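Small Parts and Where They Go

Every workshop has a coffee can. Mine had 16 years of screws in it, along with a fuse, two keys to a car I sold and something from a dishwasher. I kept it on the grounds that I might need a screw someday. I needed one last August, spent most of an evening stirring the can with a pencil, and drove to the store.

So, the can is gone, and what follows is how I live without it.

Give each thing a shape to sit in. A compartment that fits one object will tell you when the object is missing. A drawer tells you nothing. Trays with cutouts are sold for sockets and drill bits, and you can make your own by tracing the tools onto dense foam and cutting with a fresh blade. Computer parts suit this treatment especially well, being flat, square and easy to lose under a newspaper.

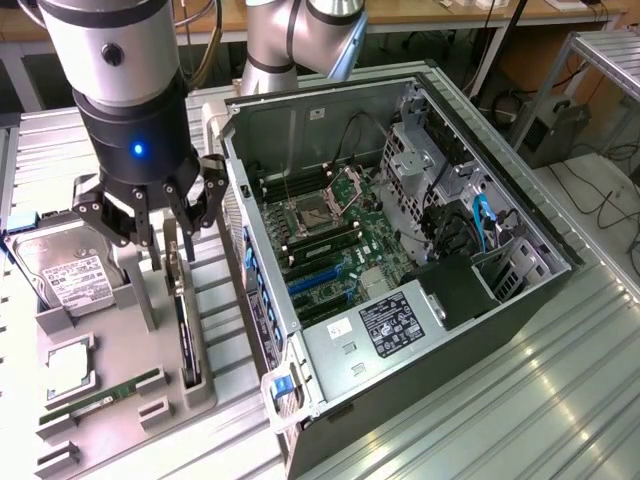
Label the front, never the lid. Lids migrate. I have a box marked WASHERS that holds picture wire, and I am the only person alive who knows it, which my wife says is a poor plan for the estate. Masking tape and a laundry marker will outlast anything that comes out of a label maker.

Take things apart in order. Lay the pieces left to right as they come off, on an old towel so they don't roll, and put them back right to left. Min-kyu Seok, who fixed my mixer after I had fixed it, uses a muffin tin: first cup for the first screws, second cup for the next, and so on. Mine went into one cup. He was polite about it.

Keep the towel out from under circuit boards, though. Fabric can build up static. Touch bare grounded metal before you handle memory or a drive, and hold boards by the edges.

Pick a surface you can clean. Carpet eats springs. I worked on the kitchen table until I was asked not to, and then on a door laid over two sawhorses, which was fine except for the hole where the knob had been.

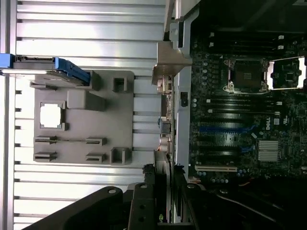

I lost a good tweezer down that hole, and went on losing things down it until I taped a jar lid over the top. If you build a bench from scratch, think about what falls into the gaps. A stiff paintbrush gets most of it out. A vacuum gets all of it, including the part you wanted, so stretch a nylon stocking over the hose first.

Throw out the mystery pieces once a year. If you can't name it and it has no obvious mate, it can go. I found 67 of them on the first pass and have missed one, a small brass elbow that I now think belonged to the water heater.

Last updated: 31 May 1999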